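Workshop notebook, bay 2
October, started 08:10

Gira van, 2.0 diesel, in for coolant loss. No visible drip on the drive according to the owner. Header tank down by 189 ml since the last top-up, and the van has covered 1,096 miles in that time. Previous entry (Phong Đồng) has the expansion cap replaced and the system pressure tested cold at 1.1 bar for ten minutes, no drop. Cap is a Tutia pattern part. I have kept the old one in the drawer under the bench vice.

08:25. Repeated the cold test with the Daza hand pump. 1.1 bar, held for 39 minutes. Gauge needle did not move. Cold system is tight, or the leak is one that closes up when cold. Checked the pump itself on the blanking adaptor afterwards and it also held, so I trust the reading.

08:50 or so, carpets. Passenger side lifted back to the bulkhead. Dry, no smell, no film on the inside of the windscreen. Heater matrix put to the bottom of the list.

Combustion gas test at the header tank with the engine at running temperature. Fluid stayed blue through two draws. Did a third after holding 2,500 rpm for five minutes, still blue. Head gasket not ruled out completely but I am not taking the head off on this evidence.

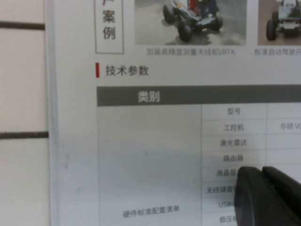 Printed sheet, customer cases.

10:40. Ran it up to temperature and let the fan cut in twice. Undertray off. Nothing on the radiator end tanks. Pink crust on the underside of the water pump housing, on the weep hole side, dry to the touch. There is more of the same on the bracket below it. Wiped both clean, dusted with developer spray and ran it again. After the second fan cycle a thin wet line showed below the weep hole, stopping short of the bracket. Let it cool, line dried off and left a faint pink mark.

So the seal passes a little when hot and under load, and most of it boils off on the casting before it can reach the ground. Fits with the cold test holding and with no drip on the drive.

Pump is driven off the timing belt on this one. Belt was done with the last big service but the invoice in the folder lists belt and tensioner only, no pump. I would not put the same belt back on. Quote to cover pump, belt, tensioner, idler, stretch bolts and five litres of coolant concentrate.

Note on coolant. What came out of the header tank is pink but the refractometer gives protection down to minus 19 only. Somebody has been topping up with plain water or close to it. Drain fully, flush once with deionised, refill at 50/50. Do not mix with the green in the drum by the compressor.

11:30. Rang Hulberg for the pump. Two versions listed for the engine code, metal impeller and plastic impeller. Housing looks the same in the catalogue drawing but the gasket is different (O-ring on one, flat paper on the other). Took the number off the old casting with a mirror: last two digits unreadable under the crust even after a wire brush. Ordered the metal one with both gaskets. Return whichever is not used.

Đạt Cù asked whether the thermostat should go in at the same time. Logged data has it opening at 87 and the gauge sits steady, so there is no fault to fix. It is four bolts with the coolant already out, though. Offered to the customer as an option on a separate line.

Locking tools: crank pin is in the red case, cam pin is missing from it. Last booked out against the estate job in bay 4. Needed before the belt comes off. An 8 mm drill shank is not a substitute, see the entry on the bent one.

14:15. Customer has agreed to pump and belt kit, said yes to the thermostat as well. Van stays on the lift overnight, undertray and bolts in the blue crate.

To do when parts arrive
Compare impeller depth old against new before fitting
Turn the engine over twice by hand, recheck both pins
Bleed at the heater return union, heater set to hot
Pressure test again, this time hot as well as cold
Mark level on the header tank with paint pen and write the mileage next to it

Asked for it back at 4,000 miles for a level check, sooner if the light comes on. Phong to put that on the job card.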